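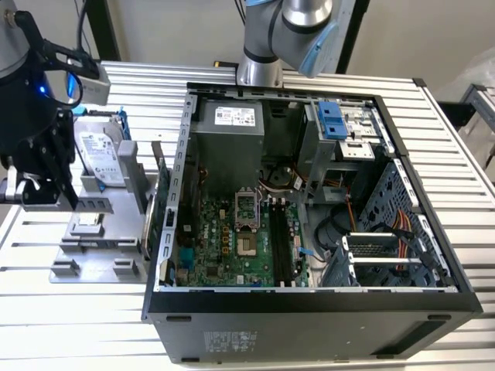 Slide 1 - desktop tower, side panel off

Hetthorpe council, missing equipment. Notes for Wed talk - keep to 7 min!!

Thank Despina for the intro. Skip the joke.

Start with the audit. 270 items on the asset register with no location given. Laptops, phones, two pickup trucks. Register last updated in July. Pause there.

Who signs things out - department heads. Who signs them back in - no name on the form. Read the form out loud, it's short.

Ex-members. Letter from clerk (Rui Guerreiro) went to all who left after the election. 80 letters, replys still coming in. Do NOT name anyone, legal said so twice.

Council's side: says the old policy let members keep devices after one full term. Policy was never voted on. Have the minutes handy, someone will ask.

Terau did it differently - return before final paycheck. Zhuoran has the numbers if pushed.

What we want:
- public register, online
- return deadline in writting
- clerk reports to open session, not closed

Trucks question WILL come up. Answer: with the county attorney, can't say more.

Q&A - Chiến takes the budget ones. Sign-up sheet by the door.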